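Suture pad notes, November, 2:40 pm

Closure practice, tissue from the Laryea batch.
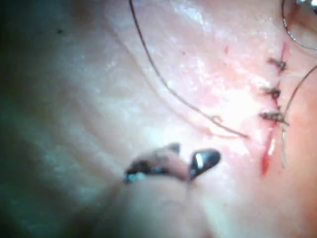

Three knots in and the spacing is fairly even, which I'll take. I'm less sold on the lowest one. It's bigger than the other two and the tails spread out to either side, so either I left them long or the throws didn't sit down. Will check under the loupe before I call it good.

The lower part of the cut is still open, with red in the gap. Stalmont's sheet claims a 40 mm cut closes flat with their spacing. Maybe. A thin seam seen from the top says very little about what the deeper edges are doing, and I don't trust "looks closed" as a result.

Loose thread all over the surface again. Clear it before the next stitch.

Glare is bad near the middle. Turn the lamp down from 200 to 175 and see if the edges are easier to read.

The Dukent thread is supposed to hold better than the Plonora. No opinion until both have had a pull test on the same pad.

To do: finish the lower end, then pull test, 2 runs each.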